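니트 개는 법을 바꿨더니 가을이 기다려진다

2021년 9월 9일 · 읽는 시간 4분 · 댓글 15

아침에 창문을 열었는데 공기가 확 달라졌더라고요! 반팔로 버틸 날이 얼마 안 남았구나 싶어서 커피도 마시기 전에 니트 상자부터 꺼냈어요. 작년 11월에 이사하면서 대충 쑤셔 넣었던 바로 그 상자입니다. 열어 보니 예상대로 어깨에 옷걸이 뿔이 난 카디건, 목이 축 늘어난 터틀넥이 줄줄이 나오고요. 좋아하는 옷들인데 제가 너무 막 대했구나 싶어 좀 미안했어요.

그래서 올해는 니트를 전부 개서 보관하기로 했어요. 옷걸이는 셔츠랑 코트한테 양보하고요. 사실 저는 옷 개는 걸 정말 싫어하던 사람인데, 뜨개 모임에서 만난 Eylül Oral 씨한테 개는 법을 배우고 나서 마음이 완전히 바뀌었어요. (에일륄 씨, 이 글 보시면 댓글 남겨 주세요!)

방법은 간단해요. 먼저 침대에 담요를 판판하게 깔고 니트를 앞판이 아래로 가게 엎어 놓습니다. 책상보다 침대가 훨씬 좋아요. 넓기도 하고, 털이 긴 니트는 담요 위에서 잘 미끄러지지 않아서 모양 잡기가 편하거든요. 손바닥으로 가운데에서 바깥쪽으로 살살 쓸어 주고, 한쪽 몸판을 3분의 1쯤 접은 다음 소매를 몸판 방향으로 내려 접어요. 반대쪽도 똑같이. 그다음 밑단을 올려서 반으로 접으면 네모가 됩니다.

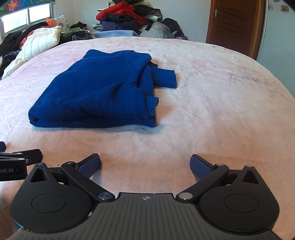

소매에서 제일 많이 헤맸어요. 처음엔 소맷부리까지 완벽하게 숨기려고 접고 또 접었는데, 그러면 안쪽이 두툼해져서 쌓았을 때 자꾸 한쪽으로 기울어요. 지금은 조금 삐져나와도 그냥 둡니다. 시보리 부분은 원래 도톰하니까 억지로 말아 넣는 것보다 옆으로 편하게 눕혀 주는 편이 낫더라고요. 서랍에 넣을 때 손끝으로 쓱 밀어 넣으면 끝이에요.

파란색 얘기도 좀 하고 싶어요. 저는 옷장이 거의 회색 아니면 검정인데 쨍한 로열블루 니트 하나가 들어오니까 서랍 여는 맛이 달라졌어요. 흐린 날 청바지 위에 툭 걸치면 얼굴까지 환해 보이는 느낌! 보송보송한 니트는 꽉 눌러 놓으면 결이 납작해지니까 무조건 맨 위 칸, 맨 위 자리예요. 두꺼운 꽈배기 니트는 아래로 보내고요.

쌓는 높이도 정했어요. 한 줄에 4벌까지만. 욕심내서 더 올려 봤더니 맨 아래 옷을 꺼낼 때마다 탑이 무너져서 결국 다시 개게 되더라고요. 얇은 니트는 세워서 꽂아도 되는데, 굵은 실로 짠 건 세우면 금방 주저앉아서 저는 눕혀 놓는 쪽이에요.

서랍 안에는 동네 잡화점에서 3000원 주고 산 Jurano 삼나무 조각을 넣었어요. 향이 세지 않고 은은해서 마음에 들어요. 옷에 바로 닿지 않게 작은 면 주머니에 담아서 구석에 두었고요. 서랍 칸막이는 Trodell 것을 장바구니에 담아 놓고 아직 고민 중입니다. 높이가 우리 집 서랍이랑 아슬아슬해서 줄자로 다시 재 봐야 해요. 써 보신 분 계시면 꼭 알려 주세요.

보풀 정리는 개기 전에 해 두세요. 저는 신나서 다 개 놓고 겨드랑이 쪽 보풀을 발견하는 바람에 몇 벌을 다시 펼쳤답니다... 보풀 제거기는 털이 긴 니트에는 쓰지 않고, 뭉친 것만 작은 가위로 조심조심 잘라 냈어요. 시간은 좀 걸려도 라디오 틀어 놓고 하면 은근히 재미있어요.

오늘 오전에만 15벌 넘게 갰는데 허리는 뻐근해도 기분이 최고예요. 침대 옆에는 아직 정리 못 한 옷이랑 이불이 한 더미 있지만 그건 주말의 제가 해 주겠죠! 누빔 이불은 부피가 커서 압축팩에 넣을지 그냥 장 위에 올릴지 정하지도 못했어요. 압축팩에 넣었다가 솜이 잘 안 살아난 적이 있어서 이번엔 좀 망설여지네요.

다음 글에서는 목도리랑 장갑 정리를 해 볼게요. 지난번에 Ho-yin Chow 님이 댓글로 물어보신 모자 보관법도 같이 적을 예정이에요. 털실 방울 달린 모자는 저도 아직 연구 중이라 좋은 방법 있으면 먼저 알려 주셔도 환영입니다.

공유 3 · 댓글 15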